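Trying Out the Brorwood Peg Board Kit – Photo Gallery

Hi again, and welcome to another gallery! A bunch of you wrote in after my last gripper post asking whether I'd ever get my hands on the Brorwood kit from Vörös, and yes, I finally did. I spent most of August with it on the bench, and I have a lot of feelings about a white board and a handful of blue parts.

If you haven't run into it before, the Brorwood is an assembly board for people who work with robot arms and want something repeatable to practice on. You get the boards, you get the blue parts, and you get a little booklet of suggested tasks that goes from very easy to why-would-you-do-this-to-me. The full set costs 700 dollars, and spare part packs are 29 each, which I think is fair (I'd already ordered one by the end of the first week, because small pegs roll under things and stay there). There's no software in the box at all. You bring your own arms, your own controller and your own patience.

I used the Jorker scripts to run everything, mostly because I already had them set up and didn't want to learn something new at the same time. Orkomby should work too, according to the booklet, but I haven't tried it so I can't say.

On to the pictures!

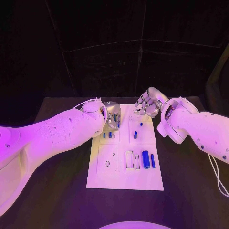 Metal gripper on the left, fingered hand on the right, both over the top half of the board. The big blue cylinder is lying down in the lower right.

I love this pairing and I'd recommend it to anyone starting out with the kit. A plain gripper is great for straight up-and-down peg work, and having a hand with real fingers on the other side means you can try a different kind of hold on the same style of part without rearranging your whole table. The two arms do end up close together over the board, so please slow everything down for the first few sessions. I set my speed way lower than I thought I needed and I was still glad of it.

A word about the parts. The small pegs are the stars of the kit for me. They look like nothing, and then you try to line one up with a hole and suddenly it's dinner time. The bigger cylinders are much friendlier, so if you're showing the kit to visitors or kids, start with those! The blue is a nice strong color against the white too, and my color detection picked it up with hardly any fiddling – that alone saved me an evening.

My one gripe so far is the booklet. The drawings are tiny, the easy tasks and the hard tasks are mixed together, and there's no index. I ended up putting sticky tabs on mine. Vörös, if you're reading, a fold-out sheet would be so much better.
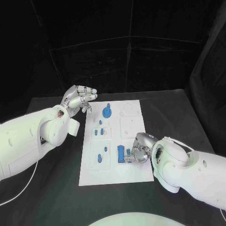 Fingered hands on both sides for this one. The right hand has its fingertips around a little blue piece next to the tall block.

Okay, this was my favorite setup of the whole month. Working with small pieces next to a tall one is a good workout for your finger planning, because the neighbor gets in the way of every lazy approach angle you might want to use. My advice is to plan the approach around the block first and worry about the grip second. I did it in the opposite order for days and got nowhere.

I also really like the gear-shaped part over at the far end of the board. It's got a raised hub and a small knob, so there's more than one way to go about picking it up, and you can argue with your friends over which way is best (it's the hub, I will not be taking comments on this).

For my scoring I did 100 tries with the short pegs and another 100 with the taller parts, and wrote the results in a plain old notebook. I'm still typing them up, so the numbers will get their own post once I've checked my handwriting. The general feeling is that the tall parts were easier to grab and harder to put down straight.

Would I buy it again? Yep, I would. It's not cheap for a home bench, but if you share a lab or a club space it'll get used a ton, and the spare packs make losing parts a lot less painful. If you only own one arm you can still do plenty of the booklet, just skip the two-handed section near the back.

Questions about the kit can go in the comments as usual, and I try to get to them in the evening after I've cleaned up. Next gallery will be the Orkomby setup, if I can get it installed!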